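Brerik is at the end of a branch line, and the warehouse is at the end of Brerik. I went in August for the open day at the Plorkton toy depot, which takes in returned, overstocked and slightly wrong toys from shops all over the country and decides what becomes of them. The ticket was free and the bus from the station was not. It dropped us by a roundabout with a sign reading "Depot 1,561 yards", a figure I can only assume somebody had paced out in a temper.

Doors opened at ten. By ten past there was a queue for the toilets and a second queue for the tea, and the two had merged in a way that left several of us unsure what we were waiting for. I got tea.

The tour starts in Goods In, a long cold shed where the cages come off the lorries. Our guide told us the place handles 369 cages in a normal week and a good deal more after Christmas, when the nation's grandparents are found to have bought the same thing twice. She had a headset microphone that worked whenever she faced the wall. Facing the wall, she explained that every cage gets tipped, sorted and logged, and that the commonest note on a returns slip is "unwanted". The second commonest is "loud".

After that came Soft Toys, which smelt of warm dust. Bears are squeezed, seams are tugged, eyes are pulled hard enough to make the small boy in front of me go very quiet. A bear that keeps its eyes goes on to the shelves for resale. One that doesn't goes into a sack, and the sack goes through a door we were not taken through. The boy asked what was behind it. Facing the wall, the guide told him it was a store cupboard.

The Jigsaw Room was my favourite, and I would have stayed there if they'd let me. They weigh the puzzles on a set of Kinnunen scales, old and enamelled and accurate enough to tell if a piece is missing, though not which one. The underweight boxes stand along a shelf with a strip of masking tape on each. I counted 104 of them while the rest of the party was looking at a forklift. Among them was a harbour at sunset I am fairly sure I sent back myself in spring, sky incomplete. We didn't acknowledge one another.

Lunch was in the canteen: a cheese roll, a choice of two crisps, and a slice of something yellow described on the card as "cake (v)". I have eaten worse at weddings.

The afternoon was given over to loose toys, meaning anything that has lost its box, its instructions and usually its friends. It's the part of the business that makes no money at all, and the part everybody wants to see. A loose toy has no barcode and no name, so the whole question is what it is and whether anyone would miss it. The big ones are easy. The small ones end up in bins, and a bin of small toys has a way of going down quickly to the last one or two, always in a corner, always the sort of thing you would find with a bare foot.
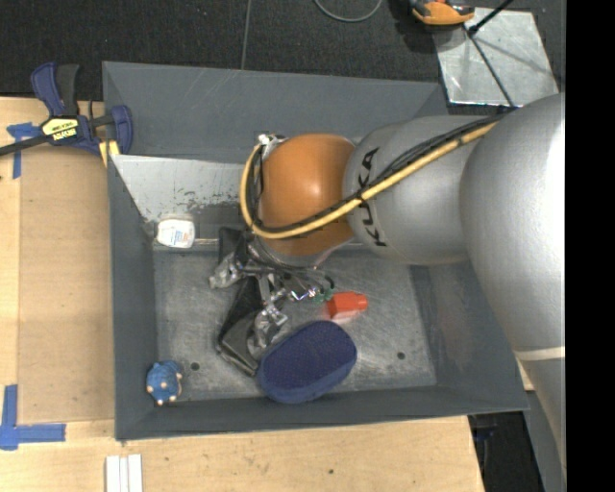
I have the same trouble at home with the bottom of the toy box, where things gather that belong to no known set and can't be thrown out in case they turn out to be vital. The depot's answer is the mixed bag, sealed and sold by weight in the shop at 89 pence. I bought two. One contained a plastic cow, half a fence and a wheel, and the other contained the rest of the fence, so I count that as a success.

The shop, by the way, is the real exit, and takes cards only above a sum you will not want to spend. There was a table of Dorkov spinning tops with the wrong colours printed on the lid, reduced twice, and a heap of board games marked "dice may vary". I asked in what way they might vary and was told it was just something they had to put.

Last bus back is at twenty to five — it leaves from the other side of the roundabout, which the leaflet does not mention. Wear a jumper for Goods In, even in summer. The harbour at sunset was not for sale, I did ask.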